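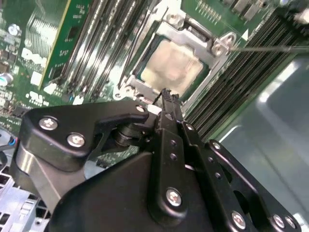
The gripper at the processor socket of a desktop board, teardown bench, Groltaditz workshop.

Robots on the teardown bench: your questions

We started bringing arms onto the computer teardown line in June, and the questions haven't stopped coming – from new hires, from visitors, from people's families. I've collected the ones I get most. If yours is missing, grab me or Chukwuemeka Fashola on the floor and we'll add it.
Obinna Babalola, bench lead

What do the arms do all day?
They work on old office desktops. The Cudum project, which is our name for the whole effort, covers opening up the case, taking out memory and drives, and getting to the processor. People still do plenty of this by hand. The arms are learning the parts that are the same from one machine to the next, and I love watching them get better at it!

Why are there two names on the schedule?
Obi is the arm on the left bench, Bukar is the one on the right. Yes, Obi is also what half the building calls me. I was not consulted. If the schedule says "Obi – recalibrate", please leave me alone.

Is anyone losing their job over this?
No one on the bench has been let go, and the plan for Cudum has no cuts in it. What has changed is the job. Before, one person took a computer from sealed case to sorted bins. Now that same person may prep cases for an arm, step in when it gets stuck, and check the parts afterward. Some people miss doing the whole machine start to finish, and we rotate so that everybody still gets hand bench shifts. Ask for more of them if you want more.

What part of the work is hardest for an arm?
Cables, easily. Every case that comes through the door has been wired, opened, upgraded and closed again by somebody with their own ideas about tidiness. A screw stays where it is, but a cable moves when you breathe on it. You'll find one looping wide over the floor of the case and another draped across the board in front of the very connector you're after, and the fingers have to get in there without snagging either. A person pushes the cable aside with a knuckle and doesn't even notice. Teaching an arm to do that has taken us most of our time, and it has made me respect my own hands a lot more.

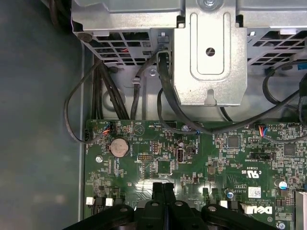

Do I need to know how to program?
Not at all. Bench knowledge is what we're short of. When an arm goes wrong, the useful person is the one who has opened up to 2000 of these desktops and can look at a board and know what to go for first. She'll spot the coin cell and the upright USB port at a glance, see which cable is lying flat across the top, and tell you which way to come in. Chukwuemeka turns that into settings. He came from the hand bench himself and learned the software here.

What does training look like?
You get 100 hours next to someone experienced, split between the hand bench and the arms. It's paid at your normal rate. After that you can run one arm by yourself, and two if you're comfortable. Plenty of people stay at one and that's fine.

Is it safe to reach in?
Stop the arm first, every time, even if it looks parked. The stop button is on the front edge of the bench. Sleeves rolled, badge off your neck. Nobody will ever complain that you stopped a run.

Is it faster?
For memory, yes. For a full teardown, a good person still beats Obi and Bukar by a mile. Our best month on the arms so far was 261 machines, and we'd like to reach 3000 in a year. Where I feel the difference most is my wrists – pulling memory all shift used to leave me sore by dinner, and now it doesn't.

Can I bring my kids to see it?
Please do! Come by after 4 p.m., when the line is quieter. Closed shoes for everybody, and we have safety glasses in small sizes.

Can I suggest something for the arms to try?
Yes, and it's my favorite part of the week. Write it on the board by the coffee machine. The longest-running request is the little white connectors, which Bukar has been practicing on.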